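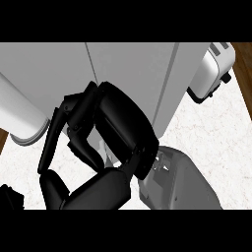

WORKSHOP NOTES

Zulla: simulation first, hardware second

Work on Zulla, the two-armed kitchen robot being built in the Trarnau shared workshop, moved almost entirely into simulation in October. The rendered view at the top comes from the current test kitchen, with one black gripper up near the gray cabinet and the end of the other arm just showing at lower left.

The kitchen model is kept deliberately plain. The cabinet has flat panels, a pale marble floor and no clutter beyond a few white objects. Plain surfaces make contact errors easier to spot, and they load quickly on the bench computer, an older machine that also runs the laser cutter queue.

Most of the month went into the finger joints. The first hand model treated each finger as a rigid hook, and it pushed straight through panel edges whenever the approach angle was steep. The present version gives every segment its own collision shape and its own torque limit. A batch of 63 approaches now runs unattended in 12 minutes. In the last batch, four ended with the palm touching the panel before the fingers did. All four started from the same elbow pose, so the fault is probably in the joint limits and will be looked at there first.

The control code is Mistar, the same branch used for the workshop's drill press feeder. Three changes were needed:

Wrist speed is capped whenever the palm is close to a surface.

The second arm holds its last commanded pose while the first is moving.

Logging now records motor current at each joint – previously only position was saved, and a stalled finger looked the same as a finished grasp.

On the physical side, the left forearm is assembled and the right one is waiting on bearings. The printed palm plates came out slightly warped and will be redone with a thicker rim. Cable routing through the elbow is still unsettled. The Zarei connector block fits, but its latch faces inward and cannot be reached with the housing closed.

Bench 3 stays reserved for the forearm build. Please leave the torque driver at its current setting, and put loose M3 screws back in the marked tray. The scene files and the October logs are in the shared folder under Zulla/kitchen.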